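Stacking Up the Evidence

A robot that puts one plate on top of another is not news. A robot that does so after being told where to look by a grid on the table is slightly more interesting, and it is what the people behind Calta would like us to be excited about. I spent two days with the project in February and came away with more questions than I packed.
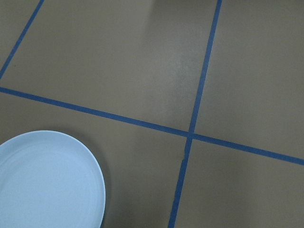
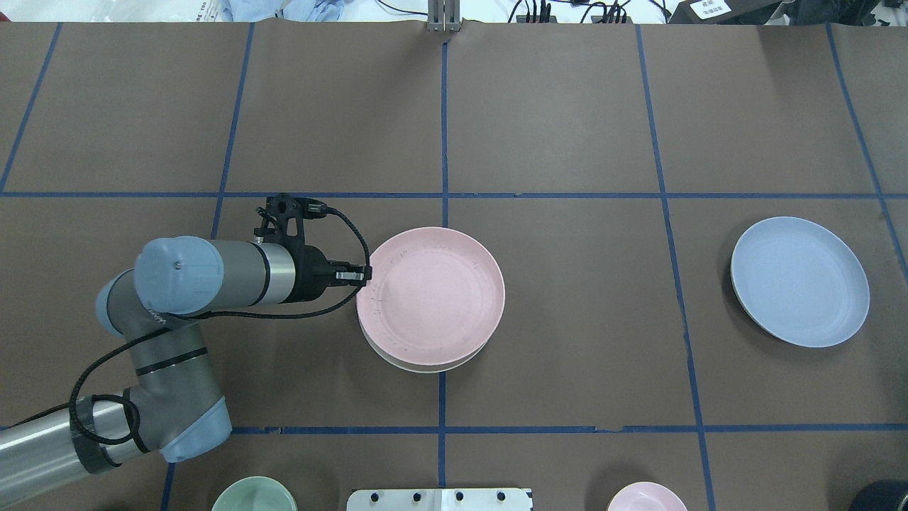
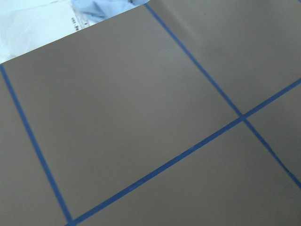

Blue tape divides the work surface in all three views.

Calta is a training method developed at Werkska, a small lab that rents space in the old Fandevgate mill. The claim is easy to state. Most systems that learn from recorded movements need a great many recordings before they can cope with an object that has been shifted a few inches. Calta is supposed to need far fewer, as long as the recordings are spread evenly over the work area. So the table gets marked into cells, and a session is planned cell by cell. A stack like the pink plate on the white one, with a light blue plate off by itself in another cell to the right, is a typical layout. The arm has to close its two fingers on a thin rim, which is harder than picking up a block, and I give the lab credit for choosing dishes over blocks.

The headline result comes from 1,652 recorded runs. According to the lab's own report, a policy trained on evenly spread runs finished the stacking task up to four times as often as one trained on the same number of runs collected wherever the operator felt like placing things. That "up to" is carrying a lot of plates. It refers to the best cell on the table. When I asked for the average across all cells, I was told it would be in the next version of the paper.

Sulastri Sembiring, who designed the sampling plan, didn't seem bothered by the question. "The best cell is the best cell," she told me. "I would have put the average first too, but the report was already written." She thinks the average will hold up. She may be right, and I liked her for not promising it.

My larger worry is the tape. It shows up in the wrist camera as well as the overhead one, bright and high in contrast, and a learning system will use whatever it is given. If the network has worked out that a plate sits a certain distance from a certain blue crossing, then it has learned this particular table. Take the tape away and you find out which kind of learning you paid for.

Werkska has tried that, sort of. The test without tape covered 245 runs, all on the same table, under the same lights, with the same dishes. Success dropped. The report calls the drop "modest" and gives it one sentence, with no figure. Sembiring said the runs were done late in the project and that she considers them a pilot. Fine, but a pilot shouldn't appear in the abstract as proof that the method works without markings, and there it is.

There is also the matter of who decides that a run has succeeded. A plate set down off center on another plate counts as stacked if it stays put when the gripper lets go. That is a generous rule. Anyone who has loaded a cupboard knows how a stack of slightly crooked plates behaves by the fifth one, and Calta has only been scored on stacks of two.

None of this makes the idea a bad one. Spreading your examples out before you train is sound practice in any field that deals with data, and plenty of robot labs are careless about it. I watched one operator work through a plan cell by cell, and the discipline was impressive, if dull to sit through. What I can't tell from the published material is whether Calta adds anything to that discipline beyond a name.

Sitompul, the kitchen equipment firm paying for part of the work, wants a trial in a real dish room next. There will be steam, steel counters and no grid. Sembiring has asked for the plates to be unfamiliar as well, and for someone outside the lab to do the scoring. The firm has agreed to the first request and is still thinking about the second.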